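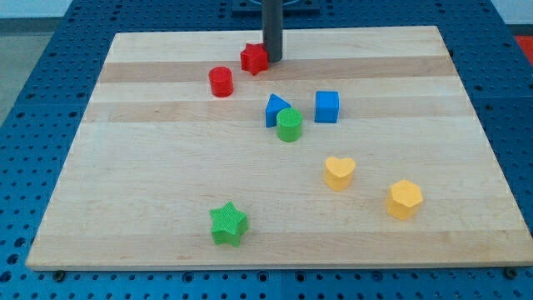 Sorting by shape, then by color

December 2024

My daughter is 2 and this winter she discovered that things have names. Before, a block was a block. Now she wants to know what each one is called, and she wants it in both our languages, so I had to look up some words myself. I did not know "prism" in English until this month. In my language we say something like "little roof" to children, and I think I will continue to say that.

The blocks come from a shape box that we bought second hand in April, at the market in Wallum. The box had a lid with holes, but the lid was already cracked and I threw it away. I thought she would lose interest without the lid. She plays with the blocks more than before, because now they can be anything. The star is a cookie. The red cylinder is a pot, and the green cylinder is also a pot, but for soup only. The heart she gives to people and then asks to have it back after a short time.

I like that the surface of them is a little rough. The cylinders have fine ribs on the side and small hands can hold them well. The older blocks from my sister's house are painted and very smooth, and they fall all the time.

We play on a board and not on the floor. This was my idea and I am a bit proud of it. It is a light wooden board, glued from strips, some paler and some more tan. I bought it in Diris as a cutting board, but it was too big for our sink and I could not wash it properly, so it never became a kitchen thing. For play it is very good. The colors are easy to see on the pale wood, and when it is time for dinner I lift the whole board with everything on it and put it on the shelf. The game is not destroyed and there is no crying. Well, there is less crying.

In the beginning I tried to teach sorting in the correct way. First all red, then all blue, and so on. She was polite for one minute. After that I let her do it, and I saw that she has her own system. Round things go together, and things with corners go together, and the heart belongs to nobody. Sometimes she puts a block behind another one and says that it sleeps. I must not move it then.

My husband made a different game. He says a name, for example "blue roof", and she must find it. If he says a thing we do not have, like "yellow elephant", she looks for it very seriously and then she laughs. They did this 19 times in one evening (I counted, I was ironing).

If you want to try it, I would say you do not need many pieces. We started with 4 and it was enough for a long time. Too many shapes at once and she only pours them from one place to another.

I also wanted to write about the wooden train, but the post is already long and the laundry is waiting. Next time. The train has lost a wheel and I am still looking for one of the same size.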